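Neighbors ask the council for a fair hearing on the Lusta Street prayer hall

Many of you have been asking where things stand with the prayer hall on Lusta Street, and I promised Ruba Azar I would write it all down properly this month, so please bear with me if I go on a bit. The short version is that the permit to use the old Prinix building for worship is still on hold, and the families who signed the lease back in January are still meeting in one another's living rooms.

The hold came after a letter of complaint about parking and evening noise. Ruba and Melquiades Zavala have both read the letter, and they tell me it also has a page and a half about "the kind of people" who would be coming, and I'm sorry to say that page was read out at the zoning meeting along with the rest. 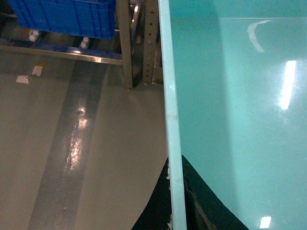 What has cheered me up no end is the petition. It began with 47 names from the mosque families themselves, and then the Methodists took a copy, and the Sikh families over on Sakamoto Avenue took another, and by the time Ffion Parry carried the whole stack down to the clerk's office there were 300 signatures on it. The food table carries on in the meantime, and if you are dropping off canned goods, a plastic crate like the blue one on the rack is a great help to us, with your name on a bit of tape so we can get it back to you.

The petition asks for two things. It asks that the permit be judged on the same rules used for the other houses of worship in town (there are more than you'd think!), and it asks that remarks about anyone's faith be left out of the public record of a parking matter. Yolanda Segura, who drafted it, was very firm that it should fit on one sheet, and it does, just barely.
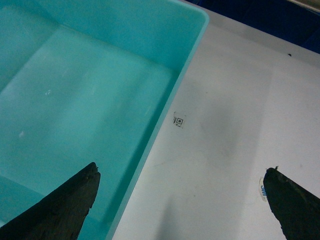

One of the turquoise bins, inside and rim.

The clerk has told us the matter will be heard at the next regular meeting, at seven in the evening, in the upstairs room. The room holds 117 and it may well fill up, so do come early if you'd like a seat – and if you would like to speak, you'll need to fill in a card at the door. Speakers get three minutes each. Mali Griffiths has offered to sit with anyone who is nervous and help them get their thoughts in order beforehand, and she is very good at it, having done the same for me.

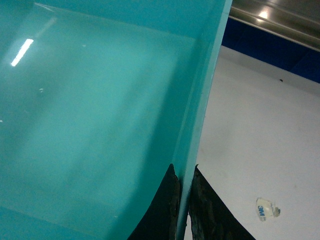 Glossy teal plastic, with the light catching it.

Please do be kind to the folks on the other side of this. Several of them live next door to us and will still be living next door when it is over.

Contact the Zustero Interfaith Neighbors newsletter | © Zustero Interfaith Neighbors | Back to top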